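Borrowing Toys in Zamside: What Families Take Home and Why

Cecilia Gyamfi and Adwoa Arthur
Final project report, Communities and Everyday Economics
Submitted 2022-06-28

1. Background

Zamside has had a toy lending room since before either of us moved here. It is on the ground floor of the Indard building, behind the shoe repair shop, and most people we know walked past it for years without going in. A family pays a small yearly fee, takes toys home in a cloth bag, and brings them back when the loan is up. The catalog has 1000 entries. It covers everything from bath toys to a full-size play kitchen, which has to be carried out by two adults.

Our project asks which toys get borrowed, which stay on the shelf, and how parents decide. We started in October with the idea that price would explain most of it. Families would borrow the expensive things and buy the cheap ones. That was partly right, but the cheap wooden and plastic basics were borrowed far more than we expected. Shape sorters are a good case. They are easy to find in a store, they don't cost much, and they were out on loan nearly every time we checked. Parents told us the reason was that a child is interested in one for a short time and then is finished with it. One mother said her son worked on the star for a week, got it, and never touched the toy again.

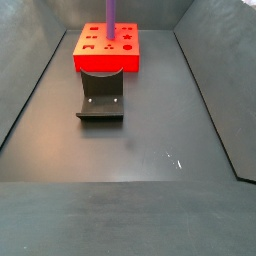
2. How we did the work

We used two sources. The first was the loan cards. The room still keeps a paper card for each toy, and we were allowed to copy the dates from 300 of them. We left off all names and membership numbers before typing anything into the spreadsheet. The second was a short set of talks with parents. We spoke to 18 of them, mostly while their children were playing near the front door. We did not record the talks. One of us asked and the other wrote.

We also planned to compare Zamside with the lending shelf in Osport, but the Osport shelf was closed for painting when we went, and their cards had been packed away. We dropped that part.

The cards have gaps. Some were rewritten when they got full and the older dates were thrown out. A few had coffee on them and we could not read the return column. For those we used only the lending date.

3. What we found

Age mattered more than anything else. Toys marked for one to three years went out most often and came back soonest. Parents of children this age said the same thing in different words: the child changes too fast to keep up with. Sorters, stacking rings, push carts and large-knob puzzles all belong to this group.

For children of four and up, loans were longer and there were fewer of them. Board games were often renewed. Building sets were borrowed less than we guessed, and three parents told us they were afraid of losing pieces. The fine for a lost piece is small, but they did not know that until we looked it up for them on the sheet by the desk.

Missing pieces came up in nearly every talk. A puzzle with one piece gone is usually still lent out, with a note on the bag. A sorter is different. If one peg is gone, the child keeps going back to the hole that has nothing to fill it, and parents see this as a broken toy. Several said they checked the pegs against the holes before handing the toy over, so they would not be blamed later.

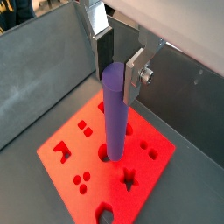 The room deals with this by weighing the bags. Each card has the full weight written in the corner, and when a bag comes back light, someone opens it and looks. It is quick and it catches most losses, though it misses very small parts such as dice and game tokens. We think the method could be used for the clothing swap at our school too, where belts and hoods go missing.

Money was the last topic. We asked parents what they would have spent if the room did not exist. Most could not say. The highest answer was 75 dollars a month, from a father of twins, and the lowest was nothing at all, from a grandmother who said she would have used pots and spoons.

4. Problems and what we would change

Our talks were all with people who already use the room. We have nothing from families who don't, and they would be the more useful group to ask. We put a sheet up in the laundromat with tear-off tabs, but no one called.

We should also have agreed on the toy categories before typing in the cards. Cecilia put the ride-on toys under outdoor and Adwoa put them under toddler, and we had to go back through the whole spreadsheet to fix it.

5. Suggestions for the lending room

Put the fine for lost pieces on the bag tag, where parents will read it at home. Buy second copies of the toddler toys before adding anything new for older children. Copy the full dates over when a card is replaced.

We left a copy of this report and the cleaned spreadsheet at the desk.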